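Hand-held grippers in a shared workshop: questions we keep getting
January. By the Pastham shed crew. 7 min read

We have been building a home-grade robot arm at the Pastham shared workshop, and before the arm does anything we record people doing the job by hand with grippers shaped like the ones the arm will wear. The build is called Wostby. Some of us think it will be useful. The person writing this page is less sure, and got the job of answering the mail anyway.

What is it meant to do?

Clear a table. Pick up a cup, a bowl, a tray, put them where they belong. The early talk was of cooking dinner and folding laundry, and I'd ask you to ignore any of that you may have read on our old page. If it clears a table without supervision by next winter I will be surprised and pleased.

Why not just program the arm?

We tried. The arm did a lovely job of one cup in one spot. Move the cup the width of your hand and it closed on air. Writing rules for every spot on the table was going to take longer than any of us plan to live, so we went over to showing it what we want and letting the software (we call ours Nuchit) look for the pattern. Whether it finds the right pattern is another question, and one I don't think gets asked enough.

What do I need to start?

A pair of hand-held grippers, a way of recording, a computer with a decent graphics card, and a table. Our gripper bodies are printed. The fingers are soft and went through 9 versions before one would hold a cup without either dropping it or needing a grip like a plumber's. If you only have money for one part, spend it on the fingers.

You do not need an arm at the start. Plenty of people buy the arm first, and then it sits under a sheet. Ours did.

What are the black and white squares for?

They are printed markers. The software looks for them and works out where the gripper is and which way it's turned. They work well when they are flat, clean and well lit. Print them on matte paper. Gloss paper under our ceiling lights gave us a gripper that, according to the log, was outside in the car park.

How much room does it take?

More than you think, mostly for walking. You want to get at the table from more than one side, because people at home don't all stand in the same place. We put the table in the middle of the floor and leave the rest of the room as it is. Everyone who sees it wants to tidy up first. I'd leave it. A kitchen isn't a laboratory, and if the thing only works in a bare room then we've built something for bare rooms.
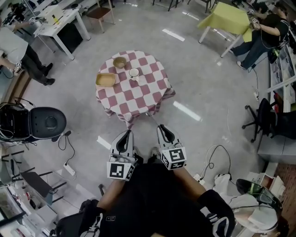

Checked cloth, cup, bowl and tray, with a gripper for each hand.

The cables are my own complaint. Tape them down or run them along the wall. I have raised this at the last few meetings and will raise it again.

Does the tablecloth matter?

Yes, sadly. A busy pattern makes the job harder for the software, and a loose cloth shifts when you drag a tray across it. We argued over going to a plain top. The argument for keeping the cloth is that people own tablecloths. The argument against is that it cost us a month. I was against, and lost.

How many recordings before it learns something?

The Ireck kit we began with says on its sheet that a small number will do. It didn't for us. We got the first sensible motion out of the arm after 13 full evenings of recording, and I use "sensible" loosely: it went to the cup and stopped. Anyone who promises you a number without seeing your table, your lights and your cups is guessing.

Can more than one person record?

They should. One person's habits get baked in very quickly. One of our regulars tips every cup slightly before lifting it, and for a while so did the arm. Swap who holds the grippers and let the others watch or rest. It is duller work than it sounds and your wrists will know about it. We cap a turn at 14 minutes.

Do you need gloves?

Some of us wear them and some don't. They help if the handle gets slippery. I have not seen any proof that they change the recordings.

Is it safe around kids?

The hand-held part is about as risky as a pair of barbecue tongs. The arm is a different matter. Ours is bolted down with a cut-off switch within reach, and no one under 16 is in the room when it has power. Don't let a slow speed setting fool you. A slow arm can still pinch.

What has it cost?

More than a dishwasher, and the dishwasher also washes the dishes. We don't publish a total because half the parts were donated and the figure would mislead people. Work out your own budget, then put aside the same again for the parts you'll break.

Will you sell one?

No. We may put the gripper files up once the trigger spring is sorted out. Version 7 of the spring lasted one evening.

Can I come and try?

Yes, most evenings after 6 pm. Closed shoes, please, and watch the floor. You'll get a turn with the grippers and a fair chance to tell us it's a waste of time. Bring a cup if you like, the odder the better. We are short on odd cups.

Contact: use the form on the Pastham workshop page | © Pastham Shared Workshop | Back to top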